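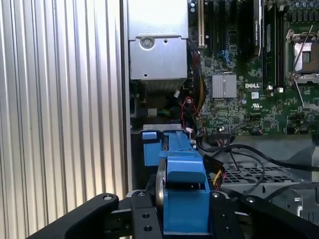
The inside of one of the Dell workstations, with the side off.

Bedonham computer reuse project: progress report to the Galli fund
09/02/2020

Thank you for your patience in waiting for this report, which reaches you a little later than we had hoped. January was a busy month at the Bedonham workshop and the writing-up kept slipping behind the bench work, as it tends to. I am glad to say that the bench work itself has gone well.

You will remember that the grant of 2,000 was given so that we could take in office computers that were going to be scrapped, put right the ones worth saving, and strip the rest carefully for parts. Of that sum we have spent 921 so far, mostly on hand tools, replacement drives and a good stock of thermal paste and cleaning cloths. The remainder is set aside for memory and for the delivery runs in the spring.

What we have been working on

Most of our time since Christmas has gone on desktop workstations from the Prusari offices. They are solid old machines and a pleasure to open up, with plenty of room around the board, though there is a fair tangle of cabling to get past before you can reach the lower connectors. We have learned to leave the cables alone until we have had a proper look at where each one goes. The memory stands up in long modules and is easy enough to get at, and we now check it first, before anybody spends an afternoon on a fault that a reseated module would have cured.

The processors take more care. The metal frame and the thin lever on the socket will put up with steady handling and very little else, so we have written a one-page guide for new helpers and pinned it up over the bench. It has already been rewritten twice, and I dare say it will be again.

So far nine workstations have been finished, tested and boxed, and they are waiting to go to the learning centre at Pronwood. A few more want only a drive. Those that cannot be saved are being taken down to the bare case, and the power supplies and cables are tested and labelled before they go on the shelf.
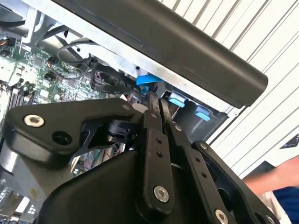 What has been harder than we expected

Dust, chiefly! We had allowed a short clean for each machine and some of them have wanted the best part of a morning. We have also found that the spare parts shelf fills up much faster than it empties, and we shall need to be stricter about what we keep – I include myself in that.

Plans up to the summer

We hope to deliver the first boxes to Pronwood as soon as their room has been painted, and to begin on the second batch from Prusari while we wait. We are not asking for any change to the grant at this stage. If you would like to come over to Bedonham and see the benches for yourselves you would be very welcome, and the kettle is always on.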